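Gidgate (firewall)

Gidgate is a host-based firewall and connection monitor for desktop computers. It is developed by De Graaf and distributed both as a separate program and as part of the Mekidis security suite. The software controls which programs may open network connections and keeps a local record of each decision.
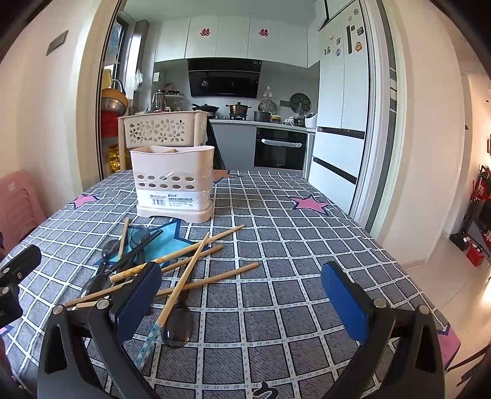
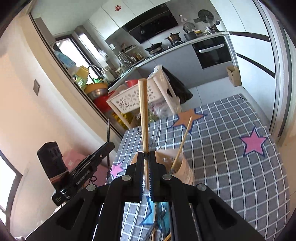
Wooden chopsticks at a table, two views.

Operation

Gidgate assigns every program one of three states: Allow, Ask or Block. A change of state applies to new connections only. Connections already open remain in place until the program closes them or the user selects End Session. Rules are tied to the file signature of a program, and a renamed copy therefore inherits the rule of the original.

The default rule set contains 229 entries, most of them for operating system services. Users may add up to 1105 rules of their own. Incoming traffic is handled by a separate list, which is checked first.

Version history

Version 2 replaced the earlier filter driver with one licensed from Nillano and moved the log to a searchable database. Rule files from version 1 can be imported, although time limits attached to individual rules are lost. Support for the older driver ended in February of the following year.

Compatibility

The program uses TCP port 81 on the local machine for its management page. This may conflict with web servers set to the same port, in which case the page can be reassigned under Advanced Settings.

See also

Application firewall
Packet filter
Mekidis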